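Open day at the Tadard robotics lab, Novport

I went to the Tadard open day on 7/22/24, mostly because the Novport site is a short bus ride from where I work and I had never been inside. Entry was free, but you had to register at the front desk and wear a sticker. The line moved quickly. A board by the door said 288 people had signed up for the morning.

The ground floor is the workshop, and visitors only see it through a window. The part worth coming for is upstairs, in the simulation room, where the staff run arm tasks on screen before they try them on the real machines. The software is called Bratu. It was set up on a large monitor with two rows of chairs in front of it, and each group got 20 minutes.

The task on show was letter blocks. A simulated black arm works over an orange mat, picking up small cubes with letters on them and putting them on a square board. The operator switched between a view from the side and one from the gripper itself. The gripper view is harder to follow, and a few people asked to have the side view back. We were allowed to save stills from the session to a memory stick, and I kept a few.

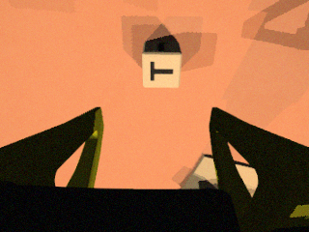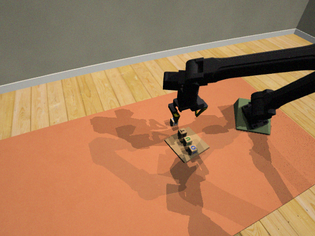
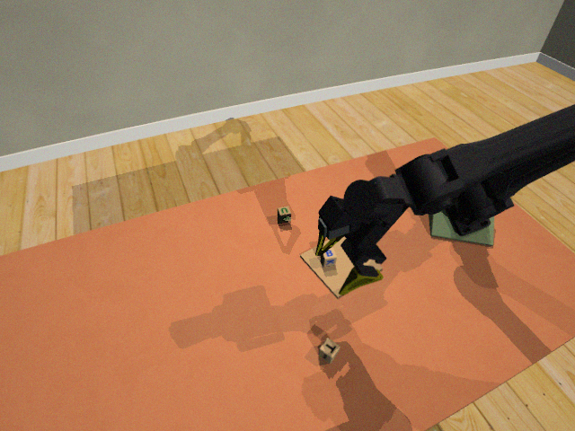
Letter block task in the Bratu simulator, Tadard open day.

The operator said they had saved 769 runs of this task, with the blocks starting in different places. The lab keeps the failed runs as well as the good ones. Someone asked how long a run takes and was told it depends on how many letters are used. I would have liked to hear more about the shadows, which overlap in several directions and make the mat look busier than it is. There was no time for that question.

After the simulation room we were taken to a smaller space where Barkix, who supply parts to the lab, had a table with spare gripper fingers you could handle. They are lighter than I expected.

The coffee was in the hallway and ran out early. There is parking behind the building for around 200 cars, and it was nearly full when I left. The next open day is planned for November. Groups of more than 6 are asked to write ahead.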